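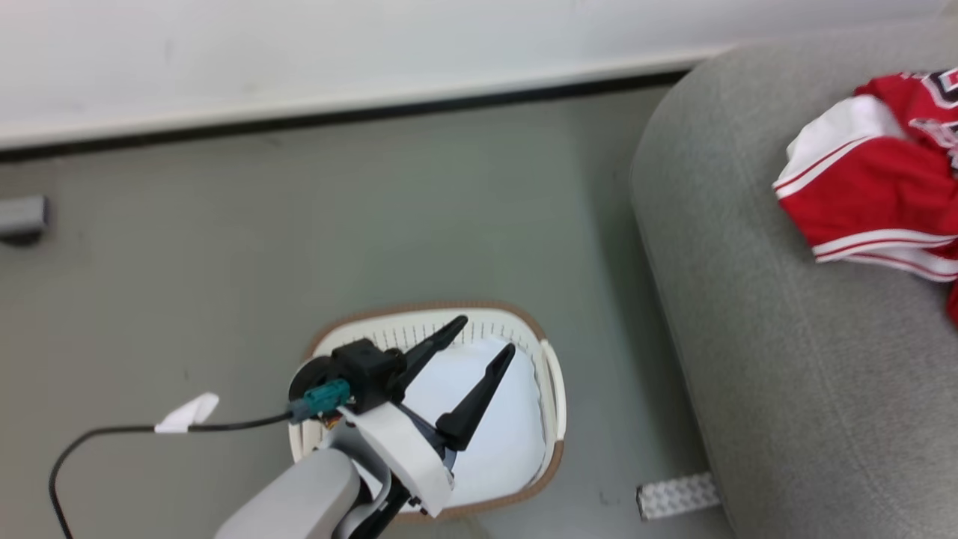 Mon 7 March. Third go at the beet soup for the Sanport lunch menu and I think we're getting somewhere! The stock went on before I'd had coffee, beef shin this time, and I left the beets whole in their skins until they gave to a knife. Color is miles better that way. Grating them raw turned the whole pot a sad brown last week and stained everything I had on, so aprons and side towels now go straight into a white plastic laundry basket like that one, down on the floor where you can drop things in without touching anything else (please, everyone, not over the back of a chair). Vinegar goes in at the very end. I forgot once and put it in early and the potatoes stayed hard forever.

Then dumplings. Dough weighed 1,040 g before resting, and I got 872 g of it into finished rounds, the rest being scraps I re-rolled for staff lunch. That's more waste than I'd like. A square cutter would fix it, but Shadi hates square dumplings and she may be right, they look like ravioli that got lost. Rested one half of the dough for 10 minutes and the other half for an hour. 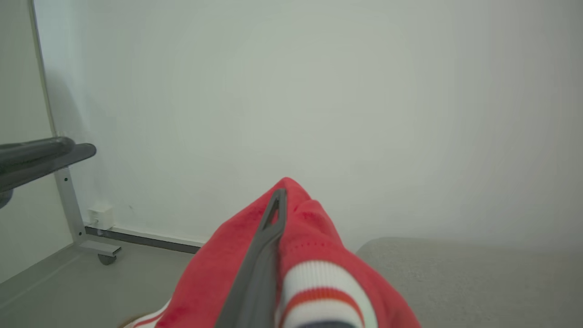 The hour-long rest won, no contest - the short one kept springing back and I ended up with thick edges that were still chewy when the filling was done. Filling was potato and fried onion, a lot of onion, more than you'd think is decent. Next time I want to try the Bataineh curd cheese in half of them, if it drains well enough overnight. Salt the water harder too.

Still stuck on the liver. Soaked in milk, floured, quick fry, and it was lovely for as long as it took me to carry it to the pass. After that it went gray and tight. Could be that it just isn't a dish for a hot cabinet and should be cooked to order at Wollamport only.
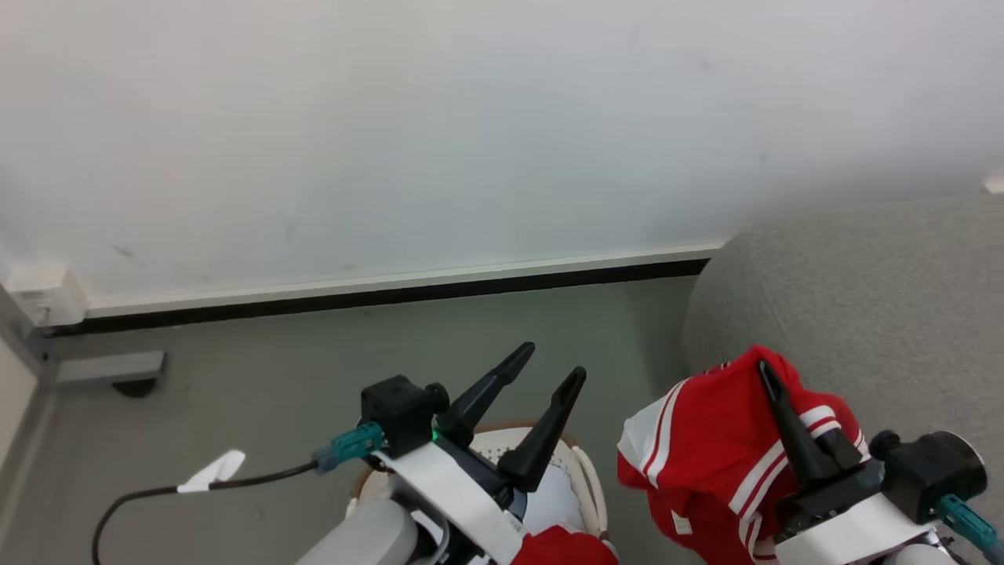 Tarek Akl says to slice it thinner, finish it in sour cream and stop fussing, because the sauce will hold it for a good half hour at lunch. Okay, trying that next, with the buckwheat. Need to order: shin, dill, 3 trays of eggs, more sour cream.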